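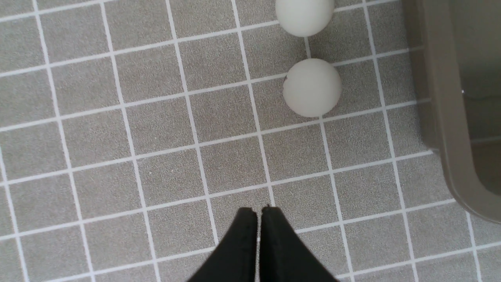 A floor of small gray tiles with white lines of grout between them.

Why Do Floors Have Tiles?

Look down the next time you are in a bathroom or at a swimming pool. Maybe you will find many small squares under your feet. People have covered floors in this way for a very long time. But what is a tile, and why do we not make the floor from one big piece?

What is a tile made of?

Many tiles begin as clay. Clay is a kind of soft earth, and you can press it into a shape with your hands. In the factory a machine presses the clay flat and cuts it. Then the tiles go into a very hot oven, which is called a kiln. After the kiln the clay is hard like stone, and it can not become soft again, even if you leave it in water for a year.

In the town of Ernstead there is a small tile workshop, and its name is Coelho. The kiln there can hold 338 tiles at one time. Dima Sayegh works with the kiln, and she told us that the hardest part is to wait. "The tiles must cool slowly," she said. "If I open the door too early, they crack."

What are the lines between the tiles?

The lines are called grout. Grout is a powder that you mix with water until it looks like thick yogurt. The worker pushes it into the gaps with a flat tool and wipes the tiles with a wet sponge. When the grout is dry, it keeps dirt out of the gaps.

Why squares?

Try this with paper. Cut out some circles and put them close together on the table. There are always holes between them! Now try with squares. They fit with no holes. Triangles and hexagons (shapes with six sides) can do this too. When shapes cover a flat place with no holes and do not lie on top of each other, we call it a tessellation.

Why are some tiles rough?

Water on a smooth floor is slippery. A rough tile gives your foot something to hold. For this reason you often meet rough tiles near a pool or a shower.

Try it yourself

Draw a floor on squared paper, 40 squares long and as wide as you like. Color it with only two colors. How many different patterns can you make?

Words to remember: kiln, grout, tessellation.

Written by Jamshid Shojaei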